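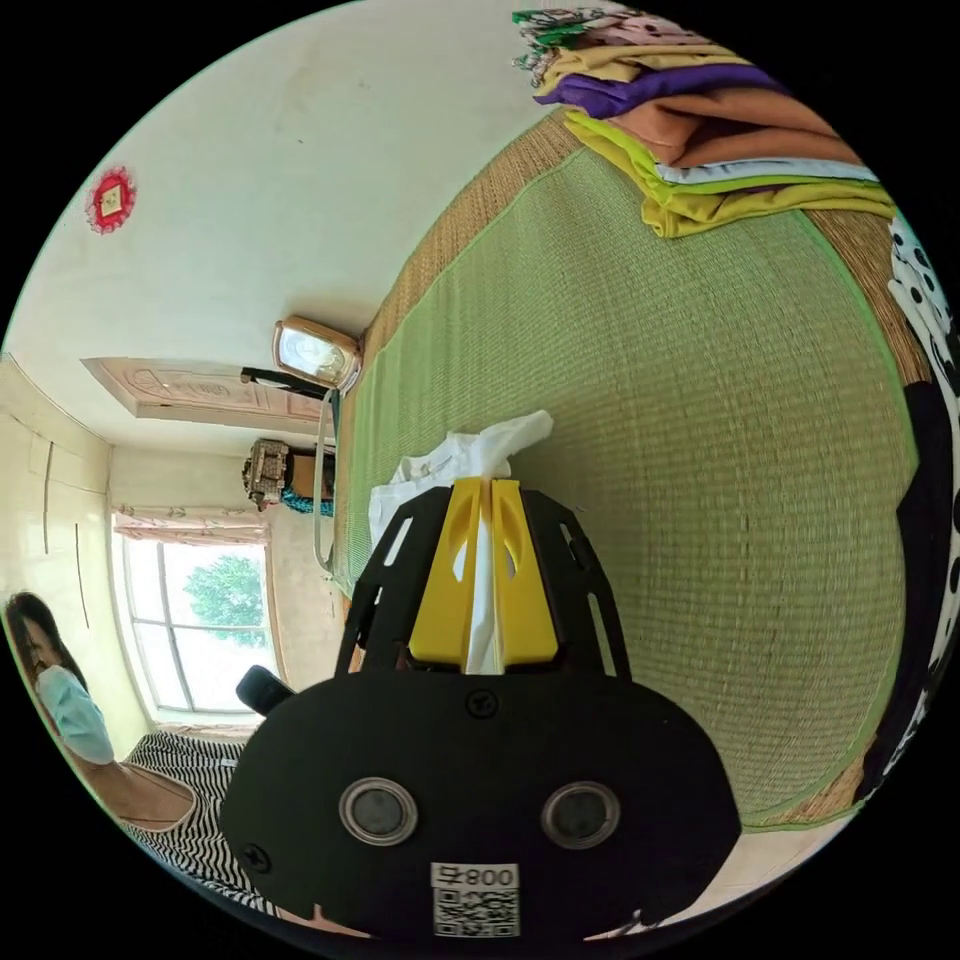
White cloth in the yellow fingers, folding room, Hustness, Zatunville

I had been promising Hubert Krajewska a visit since October, and on May 10, 2024 I finally took the early bus out to Zatunville. He runs the folding side at Hustness, and he met me at the door with tea and a great deal to say, most of it about what his people's day looks like now that a machine is meant to learn from it. They used to fold by hand for Drilik, the laundry service. Now they fold with grippers, and the recordings go to train the Asfaw arms – 200 folds is a good day.
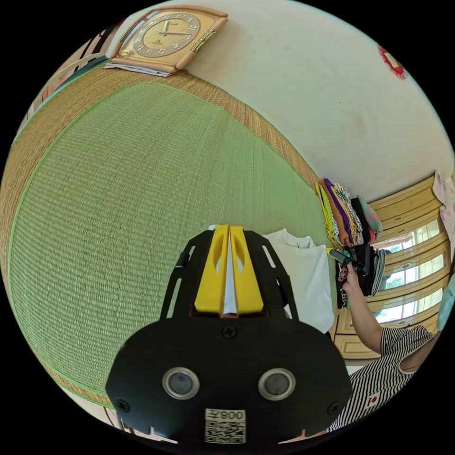
What I wanted to know was whether the work had become duller. Hubert thinks it's slower and asks more of the wrists, and that the old hands had to unlearn a lot, poor things! You can't smooth a sleeve with your palm anymore. Even reaching for the pile of dark clothes by the wall is done with the tool in the hand, and I caught myself holding my breath over it. 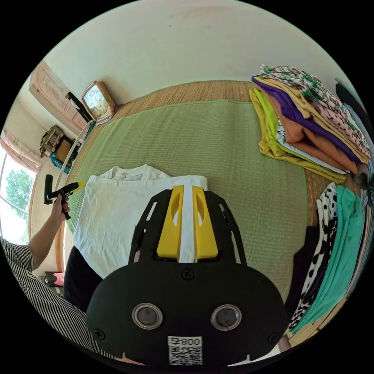
Pay was the other thing, and he didn't dodge it. Folders are paid by the hour now, and two have moved over to checking recordings, a job that didn't exist there before. It's fussy checking, too. With a white T-shirt flat on the green mat and a bit of it pinched between the fingers, they look at where the second gripper is pointing before they pass the fold. I stayed well past lunch, and Hubert has asked me back when the first arms arrive.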